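Teaching two arms to tidy a jewelry box by remote control

Posted December 2020 by Dinesh Annamalai

I've had a bunch of emails asking how I record demonstrations for small fiddly jobs, so let's do a whole post on it. The job is sorting jewelry in a lined box, and I picked it because it's mean. Chains tangle, the lining grabs at everything, and there are bits that move (a lid, a little cover in the middle of the tray) that you really don't want to lean on with a gripper. If you can record decent demos of this, cups and blocks will feel like a vacation!

What you need

Two arms with parallel grippers and a pair of leader arms to drive them. My leaders are the Ledska kit and I record with Omgate, but any setup where you move a small arm with your hands and the big one copies you will do fine. You also want one camera up high looking down at the table and one on each wrist. The last thing is a foot pedal for start and stop. I put off buying a pedal for ages and kept tapping the keyboard with my elbow. Just get the pedal.

Step 1: Set the box where both arms can reach

Put the box near the middle of the table, lid open, front facing you. Then, before recording anything, drive each gripper to every corner of the tray and see whether the wrist has to do something silly to get there. If an elbow locks up on the far side, slide the box over a little and try again. I mark the final spot with a pencil line, very faint, so I can put the box back after I inevitably bump it.

While you're at it, check what the wrist cameras see when the fingers are down at working height. You want both fingertips in view, plus enough of the box that a person looking at only that video could tell you where the gripper is. That's my test, anyway. If I can't tell from the wrist view, I don't expect the policy to.
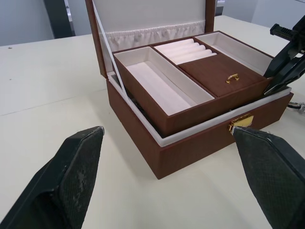 Exposure is the next thing to lock down. Auto exposure is lovely for vacation photos and terrible for this, because every time the arm swings over a white table the video gets darker and then creeps back up. Set it by hand and leave it. Same with white balance and focus. I write the settings on a sticky note, and yes, I've lost the sticky note twice.

Step 2: Write down the task in one sentence

I mean it, one sentence. Mine was "pick up a piece of jewelry from one side of the tray and move it to the other side." If you can't say it in a sentence, you're going to do it differently every time, and your demos will argue with each other.

Then decide on the small stuff. Which arm goes first? What does the other arm do while it waits? I have the waiting arm hold still, well clear of the lid, because I used to let it drift and the model happily learned to drift too (it looked like it was conducting an orchestra).

Step 3: Practice without recording

Do the whole thing ten or twenty times with the recorder off. Your hands need to learn the lag. With the leader arms there's a short delay between you and the gripper, and beginners chase it: they push, nothing happens, they push more, and then the gripper dives. Move, wait, look, move. It feels painfully slow at first and then it doesn't.

For picking up jewelry, my approach goes like this. Come in from above with the fingers open only a bit wider than the part you want. Go for something with some body to it, like a clasp or a ring, and leave the thin chain alone. Close slowly, stop when the piece is held, and don't keep squeezing. Lift straight up until it clears the edge of the compartment before you go sideways.
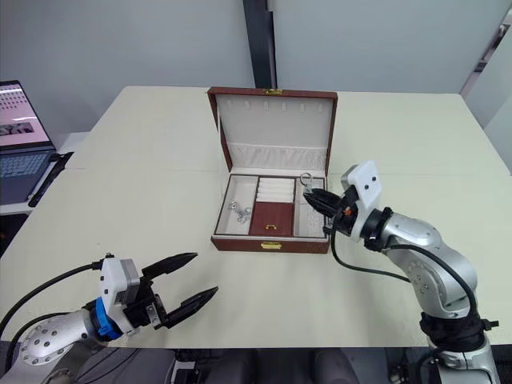

My friends at Grurnitz do this with much faster moves and get away with it, but they have better arms than I do. On mine, quick lifts set a chain swinging, and then I'm steering a pendulum over a padded box. Slow is fine. You can always play the motion back faster later if your controller can handle it.

Step 4: Record, and record your recoveries

I recorded 700 episodes for this task over a few weeks. You don't need that many to get something moving, so start small and train early. What I'd really push for is keeping the messy ones. If you drop a piece and pick it up again calmly, keep that episode! Those are how the policy learns what to do after a miss. Throw out the ones where you bumped the box, froze up, or changed your mind about the task halfway.

Step 5: Reset properly between episodes

Resetting is boring and it matters more than the driving. Back both arms off before you put your hands anywhere near the tray, then vary the start a little each time. I like having jewelry in the left and right compartments at once, with the middle cover shut, so the arms have a choice to make. Open the grippers too, so every episode begins with the fingers in the same state.
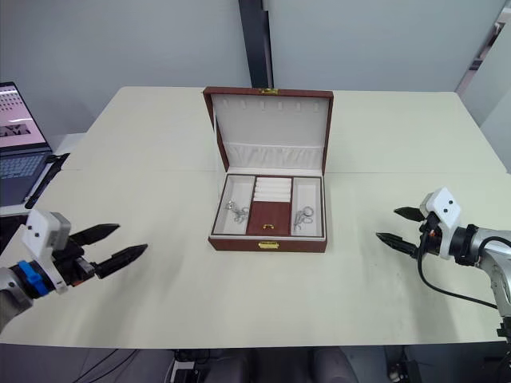

Shuffling the pieces is where I got lazy in my first batch. I'd drop everything in the same corner every time, and the trained policy went to that corner whether or not anything was there. Now I move the pieces forward, back, and against the divider, and I let them fall in whatever heap they like. A round loop sitting at the top of the heap makes for an easy grab, so mix in some starts where the loop is buried and you have to work for it. Silver pieces on pale lining are also hard to make out from the high camera, so take a look at that view before you hit the pedal.

Step 6: Watch your own videos

Sit down with a coffee and play back a random handful at double speed. I look for dropped camera frames, a gripper that closes before it arrives, and my own bad habits. Mine was a tiny wiggle before every grasp. I had no idea I did it until my pal Thomas watched over my shoulder and started laughing. It was in nearly every episode, so guess what the robot does now.

If you get stuck on the leader arm calibration, I wrote that up in March and it's still how I do it. Next post is on training with this data, once I've sorted out a problem with my timestamps.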